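Corside equipment planning talk, speaker notes

Slide 1. Thank everybody for coming, and thank the folks at Plustness for the room and for the coffee, which was very good last time. Say up front that I buy things for a living and don't program them, so the hard questions about code can wait for the break.

Slide 2. What we asked for. One arm, one gripper, and a gear assembly task small enough to sit on a bench. Our first request was a single line in the budget that said "robot," and I'd like people to laugh at that a little — I do now. Go slowly through what was missing: spare cables, a mat, printed parts, somebody's time.
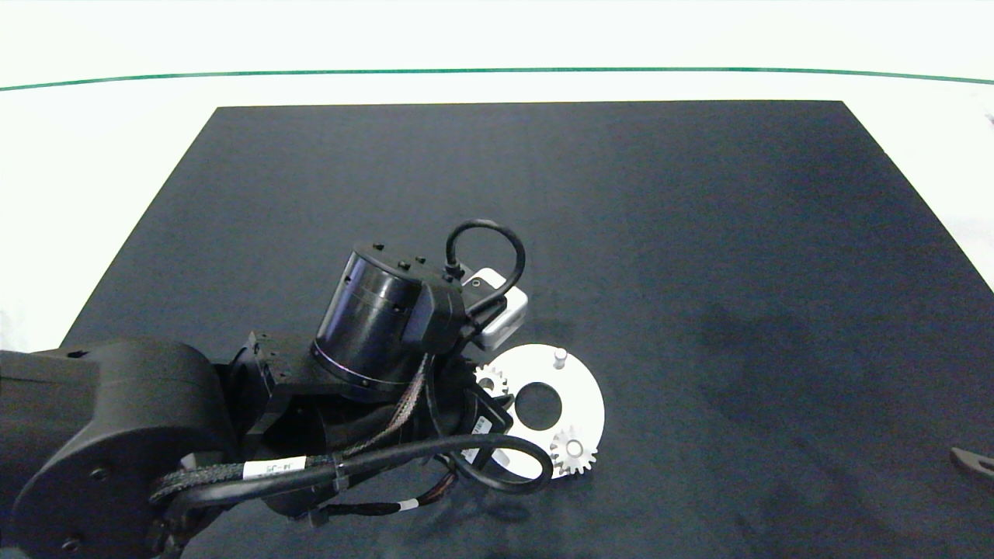 Slide 3. Cables get their own slide because I underestimated them so badly. We set aside money for 2 spares and went through 4 by August. Please put labels in the budget too, both ends of every cable, and an afternoon for someone patient to stick them on. Tell the story of the Fakhoury order here if there's time (the short version!).

Slide 4. Quotes. Jusell quoted us for the arm alone, and Fakhoury quoted for the arm with setup and two visits. They looked miles apart until we put our own hours in the sheet, and then they were neighbors. Show the sheet and let people read it before I start talking again.

Slide 5. Consumables. We ordered 100 gears and used 117, so there was a second order, with second shipping, and a very kind but firm email from accounting. Gears and pegs wear, they roll under things, they get borrowed.

Slide 6. What I'd ask for next year — a second gripper before a second arm. Pause for questions. Leave the handout by the door.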